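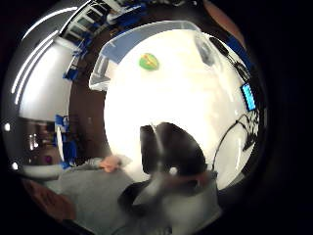
フライラインの浮力と滑りは、コーティング表面の汚れで大きく変わる。本稿では、全長90フィートのウェイトフォワード・フローティングラインを室内で洗浄し、ドレッシングを施してリールに戻すまでの手順を記す。作業台は、上のような白い天板が扱いやすい。濃色のラインなら擦れや亀裂が浮いて見え、拭き取った汚れの量も判断できる。すすぎの容器には、写真の奥にあるような角の丸い透明の樹脂製のものを選ぶ。角が立った容器はラインの折れ癖の原因になる。対象はPVC系およびポリウレタン系のコーティングで、シルクラインには適用しない。

用意するもの

透明または白色の容器 二つ(洗浄用、すすぎ用)
中性の台所用洗剤
マイクロファイバークロス 二枚(Dotowの無地を使用した。毛羽の出ないものであれば代用可)
ラインドレッシング(Zirelの液状タイプ)
ラインワインダー、または空のリール
ルーペ

研磨剤入りのクリーナー、アルコール、シリコーン以外の溶剤を含む艶出し剤は使わない。可塑剤が抜け、コーティングが硬化する。

手順1 ラインを引き出す

リーダーを外し、先端側から容器の中へ順に落としていく。手で輪を作って重ねる必要はない。自然に落ちた順序のまま置けば、逆順に引き出したときに絡まない。途中で束を持ち上げたり、向きを変えたりしないこと。バッキングとの接続部が見えたところで止め、リールはタオルの上に置く。この段階でバッキングが湿っていれば、別に引き出して乾かす。

手順2 洗浄液に浸す

ぬるま湯を容器の半分まで入れ、洗剤を数滴加えて軽く混ぜる。体温を超える湯は使わない。ラインを静かに沈め、5分置く。長く浸しても汚れ落ちは変わらず、先端部の切り口から芯糸に水が回りやすくなる。先端のループが破れているラインは、ループ部分を容器の縁に掛け、水面から出しておく。

手順3 拭き上げる

クロスを湿らせて二つ折りにし、ラインを軽く挟んで引き抜く。指先に圧をかけすぎると摩擦で熱を持つ。クロスに付いた黒い筋が濃くなったら、当てる面をずらす。ヘッド部は汚れが多いため二度通す。ランニングライン側は一度でよい。拭いたラインは、清水を張ったもう一方の容器へそのまま落とす。 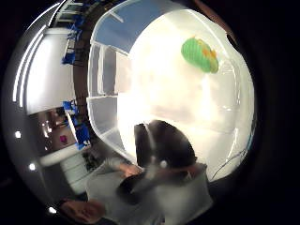 Darlene Poirierからは、すすぎの水は途中で替えるべきだという指摘が届いている。洗剤分が残ったラインにドレッシングを塗ると、乾いたあとに白い粉状の膜が出て、ガイドの内側にまで付着するという。彼女はMeredithの止水で使ったラインについて、ヘッド部を通し終えた時点で水を捨て、ランニングラインは新しい水ですすいでいるとのことである。藻の多い水域で使ったラインでは同じ方法を勧める。流水での使用が中心であれば、最後に一度替えるだけで足りる。

手順4 乾燥

乾いたクロスで水気を取り、ワインダーに緩く巻いて日陰に吊るす。直射日光とドライヤーは避ける。巻きの直径が小さいと癖が残るので、枠の差し渡しは最小でも約100ミリを確保する。接続部の結び目は内部に水を含みやすい。触って冷たく感じるうちは次の工程に進まない。

手順5 点検

ルーペを使い、先端からヘッドの後端までを確認する。見るべき箇所は次のとおり。

ループの付け根:コーティングの割れ、芯糸の露出
フロントテーパー:周方向の細かい亀裂
ヘッド後端とランニングラインの境目:つぶれ、波打ち
ネイルノットの位置:食い込みによる段差

周方向の亀裂が狭い間隔で続く場合、洗浄しても浮力は戻らない。先端だけの傷みであれば、傷んだ部分を切り詰めてループを作り直す。芯糸が見えているラインは、キャスト中に切れることがあるため交換する。

ラインに傷が繰り返し入るときは、ロッド側も調べる。綿棒をガイドの内側に通し、繊維が引っ掛かる箇所があれば、そこがラインを削っている。ワイヤーガイドのごく軽いバリに限り、3000番の耐水ペーパーを細く切って通し、数回動かして均す。セラミックリングの欠けは研磨では直らない。ガイドごと交換になる。
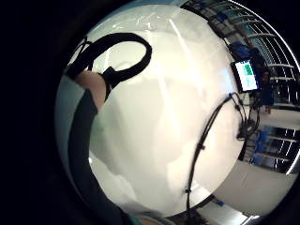

文・Normand Leclerc
掲載日:2023年12月13日
分類:ラインとリーダー/手入れ

手順6 ドレッシングを塗る

完全に乾いたことを確認してから、乾いたクロスの一角に液を少量含ませる。ラインに直接垂らさないこと。手順3と同じ要領で挟み、一定の速さで引き抜く。塗布後は製品の表示に従って放置し、液を含ませていない面で余分を拭き取る。表面に指紋が残るようなら塗りすぎである。拭き取りをもう一度行う。

シンキングラインには浮力を補うタイプのドレッシングを使わない。シンクティップでは、フローティング部分だけに塗り、境目の手前で止める。

手順7 リールに戻す

巻き取りは軽い張力で行う。強く締めると下巻き側のラインがつぶれ、次に引き出したときに細かい螺旋状の癖が出る。Zelthorpeのラージアーバーのようにスプール幅が広いものは、片側に寄りやすい。人差し指で左右に振り分けながら巻く。リーダーは接続せず、先端をスプールの穴か専用のクリップで留めておく。

冬期の保管

翌シーズンまで使わない場合は、リールに戻さず、ワインダーの大きな輪のまま外して面ファスナーで緩く束ねる。結束バンドや針金は跡が付く。1月の釣行を予定している者はリールに巻いたままでよいが、凍結した状態で持ち帰ったラインは、氷が溶けるまで引き出さない。ガイドに付いた氷も同様で、ラインを強く引いて割ると、コーティングに縦方向の傷が入る。

束にはラインの番手、種別、どちらの端がリール側かを書いた札を付ける。ウェイトフォワードは前後を取り違えて巻くと使い物にならず、巻き直しの手間がかかる。保管場所は暖房器具から離れた暗所とし、虫除け剤や、溶剤の入った接着剤と同じ箱には入れない。

洗浄の頻度

止水で浮かせて使うラインは釣行ごとに乾拭きし、滑りが落ちたと感じた時点で本稿の手順を行う。砂混じりの川岸でラインを足元に落とす釣り方では、これより早めに行う。海水で使用した場合は当日中に真水ですすぎ、リールのスプールも外して洗う。バッキングに塩分が残っていると、乾いたラインの下側から再び湿気を呼ぶ。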